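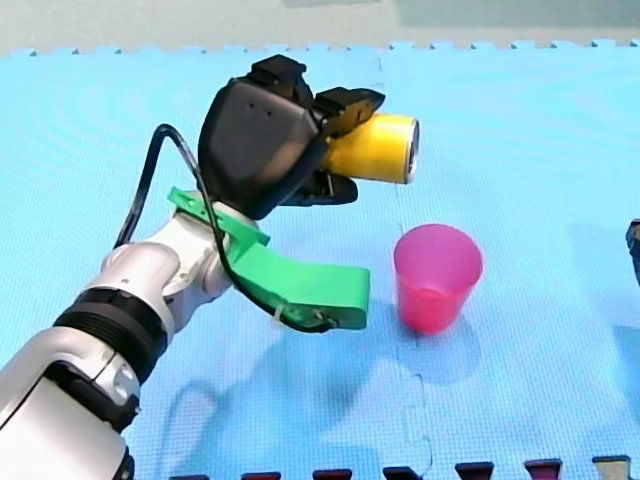

How long should you keep paper bank statements? I keep mine for six years after the end of the tax year they belong to, then shred them, and I have not yet needed one that was older.

I started thinking about this in September, when the bottom drawer of the filing cabinet stopped closing. The cabinet came with us from the flat in Bivdale and had been filled by the simple method of putting new things in front of old things. At the back was a gas bill from a house I shared as a student. There was also the guarantee for a kettle I can't remember owning.

I took everything out and sorted it on the bedroom floor over a few evenings. Because I am the sort of person who wants to know, I counted the sheets from the bank. There were 534. Of those, 289 were not statements at all but letters telling me that the terms of something had changed. I read a few and then stopped reading them. They went straight into the shredding pile.

What I kept, in the end, fits in one box file and two cardboard wallets. The box file has the things that would be a nuisance to replace: birth certificates, the house deeds, my pension letters from Hegde, where I worked for 12 years, and the exam certificates that one employer did once ask to see. One wallet is tax. The other is the house, meaning the boiler service sheets, the window guarantee and the letter from the council about the side wall.

Payslips were harder. I asked Vaida Kalniņš, who did the wages at Hegde when I was there, and she said to keep the P60s for good and the payslips until the P60 for that year arrives and agrees with them. Mine all agreed apart from one year, when I had changed jobs and had a P45 as well. I've kept everything for that year, pinned together.

Instruction booklets I dealt with more roughly. If we still had the thing, I kept the English pages and tore off the rest. The cooker booklet went from the thickness of a paperback to six pages. The Kiltell heater had no English pages, so that one has stayed whole.

The shredding took much longer than the sorting. Our shredder is an Unum, a small one, and it needs to rest after a few minutes or it cuts out. It says it will take five sheets. It will take three, or four if they're thin. Staples have to come out first. I did a bit each night while the news was on until my wife asked if I could do it in the other room, and then I did it in the other room.

Agnese Ķēniņš two doors down has had some of the shreddings for her compost and says it rots well enough if you mix it with grass. There isn't much grass at this time of year, so the rest is in the shed in bags.

I've moved the electricity and the phone to online bills. I haven't moved the bank. I like having the paper to tick off against, and I did find a mistake that way once, a standing order taken twice — they put it back the same week.

Still to do is the folder marked Misc, which I have opened 2 times and closed again. It has foreign coins in it, for one thing, and a key.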